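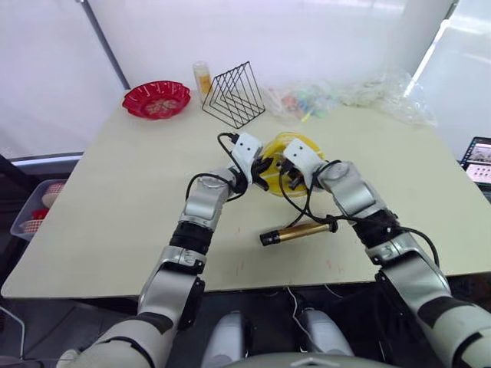
La psychologie du consommateur adore les couleurs, et les manuels de marketing encore plus. On y lit que le bleu rassure, que le rouge fait acheter, que le jaune « stimule l'optimisme ». Demandez la source : on vous renverra à un autre manuel. Ce qui résiste un peu mieux à l'examen, c'est le contraste. Un objet jaune sur un plateau beige, devant des murs blancs, se repère vite – et le même objet dans un rayon de citrons ne se repère plus du tout. La couleur isolée n'explique presque rien tant qu'on ne dit pas sur quel fond elle apparaît.

## Séance 4 : l'étude Haltano

Le texte au programme (Oshima et Murakami, polycopié p. 11) rapporte une enquête menée auprès de 1 124 clients des magasins Haltano. Les auteurs concluent que l'emballage jaune « augmente l'intention d'achat ». Avant de recopier cette phrase dans vos fiches, relisez le protocole.

- **Ce qui est mesuré.** Une intention déclarée, sur une échelle, à la sortie du magasin. Aucun ticket de caisse n'a été consulté.
- **Le groupe de comparaison.** 106 personnes seulement ont vu l'emballage gris. Toutes les autres ont vu le jaune, sans que la répartition soit justifiée.
- **Le moment.** L'emballage jaune a été lancé en mars avec une remise. L'effet de la remise et celui de la couleur sont donc confondus.

Tsutomu Oshima répond en annexe que la remise était « modeste ». C'est possible. Il ne donne pas son montant.

## La réplication de Flatthorpe

Fumiko Ogura a repris le dispositif à Flatthorpe avec 200 participants, répartis au hasard et sans promotion. L'écart entre les deux emballages disparaît presque. Faut-il en conclure que la couleur ne joue aucun rôle ? Non plus : l'échantillon est petit, et les rayons du magasin étaient déjà très colorés, ce qui nous ramène à la question du fond.

## Vocabulaire à maîtriser

*Saillance* : facilité avec laquelle un élément se détache de son entourage. À ne pas confondre avec la préférence – on remarque très bien des choses qu'on n'achètera jamais.

*Variable confondue* : facteur qui varie en même temps que celui qu'on prétend étudier.

## Pour vendredi

Lire l'article de Chiharu Tamura sur les étiquettes Sadside, sections 2 et 3. Relever une affirmation causale et dire, en dix lignes, quelles données il faudrait pour y croire. Les réponses du type « il faudrait plus de participants » ne suffisent pas.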